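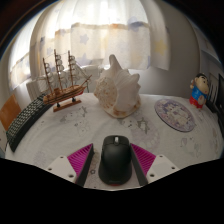
Where do you start when a shelf of treasures has to become somewhere to work? With whatever you can't stand to put in a box, says Nikola Halilović, and then you build the desk up from there.

Halilović has spent the past 11 years writing Flanel, a newsletter about small homes and the things people keep in them, and it now goes out to 400 subscribers from a back room in Grurkbridge. I went over expecting to talk about storage. We ended up talking about seashells for most of the morning, and I loved every minute of it!

"People think a desk has to be bare before you can think straight," Halilović told me, pouring the coffee. "I tried that one November. I got so bored that I wrote nothing. Then I put a shell back and I had a page by lunch."

The shell in question is a big creamy one with knobs down the side and a tall spike. Shells like that are wonderful to have within reach (your thumb goes looking for the smooth part on its own), and they're heavy enough to hold down a stack of mail. "I dust it with an old paintbrush. A cloth catches on the points, and then you're picking out threads all afternoon."

A plain black mouse lives out there too, with the knickknacks. Halilović is cheerfully uninterested in it. "It clicks, it scrolls, it's fine. I spent more time choosing the mat than I did on the mouse, and then I hardly ever use the mat!"

Then there's the model ship, brown planks and all, on its own little stand. It came from Dobos, a secondhand store near the bus station, and cost 200 in the old pricing, before they redid the tags. "I carried it home in my arms for seven blocks. Everybody wanted to talk to me. A man at the crosswalk told me the whole story of his uncle's boat." 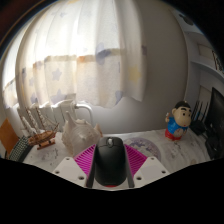

Margit wrote to Flanel after the spring issue that she had tried a ship on her own desk and moved it twice in a week, first for the light and then for her elbow, and that it had finally gone on the windowsill, where it gets admired from the street.

Halilović was delighted with that letter and read me most of it. "The elbow is the thing! Sit down, move your arm the way you do when you're working, and see what you'd knock over. Anything with a mast goes past that line."

I asked about the paperwork, which has to go somewhere. It goes in a Flostport tray under the table, up to a month's worth, and gets sorted with the radio on. The shell stays put for that. The coffee moves to the floor, and on the day I visited it was still down there when I left, next to my bag.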